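The Back Kitchen at Stoltico

Gallery and notes by Nayeli Gallegos

The back kitchen is the smaller of the 2 kitchens at Stoltico. It was fitted out over the winter and has been in daily use since January. This page collects a few pictures from it, with notes on the counter, the dishes and where they came from. Aldo Caputo drew up the plan and Gion Egger did the woodwork. Most of the dishes were bought secondhand.

The colors were settled early. Natalina Villa wanted plain walls and strong colors on anything that gets picked up and moved. Blue and yellow came up again and again on her list, with a little orange. 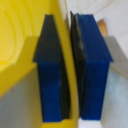 Blue and yellow at close range, pale gray in the lower corner.

The counter took the longest. Gion had a stack of narrow wood strips left over from a job at Galli and sorted them by length, without paying much attention to shade. He glued them up in two sections, sanded them and gave the whole thing several coats of oil. The order for the missing strips came to 45 pieces, and a few of those are still in the storage closet. The oil has to be renewed every few months. Cinzia Orlandini keeps the can and the rags on the top shelf next to the light bulbs. 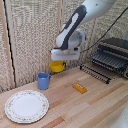 Storage was the next question, and we decided to keep the everyday dishes within reach of the counter. There are no matching sets. Cinzia bought most of the pieces at the Ustow market, a box at a time, and paid 152 for the lot, including two boxes that went straight back out as donations. The white plate with the scalloped edge and the small pink and green flowers on the rim is the kind she looks for. Plastic is fine for cups and bowls, and the periwinkle-blue cup with the handle gets along well enough with the bright yellow bowl. Drying is done on the black metal rack at the right side of the counter. Aldo's plan had a wall-mounted rack, but the corner was too tight for it.

The full cost of the kitchen was 2,241, not counting Gion's time. The largest part went to the plumber and the next largest to the sink. Retis supplied the faucet and the shelf brackets. The first set of brackets was the wrong depth and had to be exchanged, so the shelves went up two weeks after everything else. 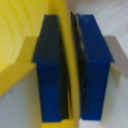

We still need a second shelf above the door and a better place for the trash can, which gets moved every time someone opens the lower cabinet. Natalina has asked for hooks for the dish towels. Gion will cut a board for them when he is back with his tools.

If you have plates with a flower border that you no longer use, please leave them with Cinzia in the morning. Small chips are fine. We have enough mugs.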